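Pruvar Cell Guide
Section 6: Setting up and looking after the simulated cell

The simulated cell is the copy of the arm and room that runs on the Tomus workstation. Tasks are tried there before they are sent to the real arm. It needs less attention than the real one, but it drifts out of step if it is left alone, and a task tuned on a stale cell will usually go wrong on the first real pick.

Read Section 4 (Arm and gripper) before starting. You will need the current calibration file for your arm and an operator login for the workstation. Allow a morning for a first set-up.

6.1 Loading the cell

1. Start the workstation and log in as operator. Do not use the service login for ordinary set-up. It skips the joint limit check.

2. Open Pruvar and choose Cell > New from room. Pick the room you want. The rooms supplied are Daly (furnished bedsit) and Trerkance (kitchen and passage). Both take the same arm file.

3. When asked for the arm file, select the one exported from your own arm. The default file will load and move, but its joint offsets are all zero.

4. Wait until the status line reads Ready. The first load builds the collision shapes and is slow. Later loads use the saved copy.

5. Press Home. The arm should go to its home pose in one smooth movement. If it shakes or sinks, stop and go to 6.5.

Note: If you change rooms, the base position is not carried over. Repeat 6.2 each time.

6.2 Placing the base

1. Choose Arm > Base and switch on the floor grid.

2. Drag the base to where you want it, then type the final values in by hand. Dragging alone leaves the base very slightly off the floor, and the contact solver will push it about.

3. Set the base to Fixed. The padlock in the side panel closes.

4. Run Reach check. Points the gripper can get to are shown in green. The whole top of the work surface should be green, with a margin on the far side.

5. Turn the base if the elbow passes close to furniture. A quarter turn is often enough, and it is quicker than moving the room about.

Caution: The reach check takes no account of anything the gripper is carrying. Leave extra room for long or wide objects.

6.3 Setting the gripper

1. Choose Tool > Gripper and confirm that the model matches the one on your real arm.

2. Set the tool offset, measured from the flange plate to the fingertips. Use the figure on your calibration sheet and not the one in the drop-down list, which is for new fingertips.

3. Set the opening to 95 per cent. At full opening the fingers rest against their end stops, and the simulator reports this as a contact.

4. Open and close the gripper three times with nothing in it. The contact log should stay empty.

5. Save the tool. It is stored with the cell, so a tool saved in Daly will not appear in Trerkance.

6.4 Checking the approach

This check shows whether the arm, the surface and the object agree about where they are. Do it after any change to the base, the tool or the room.

1. Place the test object on the work surface. In Daly this is the brown pot with two loop handles. Let it settle until its speed reads zero.

2. Choose Motion > Approach and set the speed to slow.

3. Step the arm down with the gripper open and pointing downwards. Stop just above the surface, to one side of the object.

4. Orbit the view and look at the gap from low down. From overhead a gripper that has sunk into the padding looks the same as one that is clear of it.

5. Compare the gripper height in the side panel with the surface height. If the two do not agree with what you see, the tool offset is wrong. Go back to 6.3.

6. Look along the arm for links that pass through one another or through the furniture. Links may look close together in a folded pose. They must not overlap.

7. If all is well, move across until the open fingers are either side of a handle, and close. Lift a short way and hold.

8. Lower the pot, open the gripper and go home. Save the cell.

At step 3 the arm should be standing much like this, with the pot to the right of the open gripper:

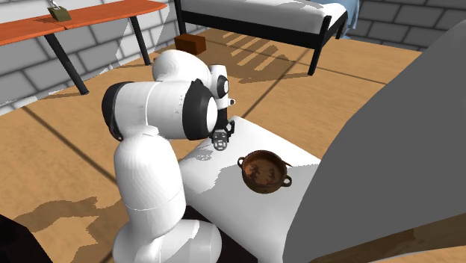

Padded surfaces gave us trouble for weeks, one operator told us when this section was being revised, and the cure was to raise the contact stiffness to 3000 and leave the friction where it was. Before that the pot would creep whenever the fingers touched a handle, and the team kept blaming the gripper.

We have since made 3000 the supplied value for padded surfaces in both rooms. Cells saved under an older release keep their old value, 600, until you change it under Surface > Contact. Hard surfaces should be left alone.

6.5 Faults

Arm shakes at home pose. The base is not fixed, or it is slightly off the floor. Repeat 6.2, typing the values in.

Arm sinks slowly. The payload is set for a different gripper. Check the model in 6.3 step 1 and reload the tool.

Object jumps when the gripper closes. The fingers are starting inside the object. Open the gripper, raise it, reset the object and come down again more slowly.

Object falls through the surface. The collision shapes are damaged. Choose Cell > Rebuild shapes and wait for Ready.

Shadows flicker or the picture is slow. Lower the shadow quality under View. This changes the picture only - the physics is not affected. Tasks that use the camera should be run again at the normal setting before you rely on the result.

Contact log fills with the arm at rest. Check the gripper opening first. If it is at 95 per cent, look for a link touching the furniture.

6.6 Routine care

After every 168 hours of running, export a fresh calibration file from the real arm and load it into the cell, then repeat 6.4.

Clear the contact log at the same time. A full log slows the workstation and can delay the stop button on screen.

Keep the last two saved cells and delete older ones. If fingertips are replaced on the real arm, measure the tool offset again straight away and enter it in every cell you use.

Caution: Never send a task to the real arm while the cell shows Stale in the status line. Load the current calibration file first.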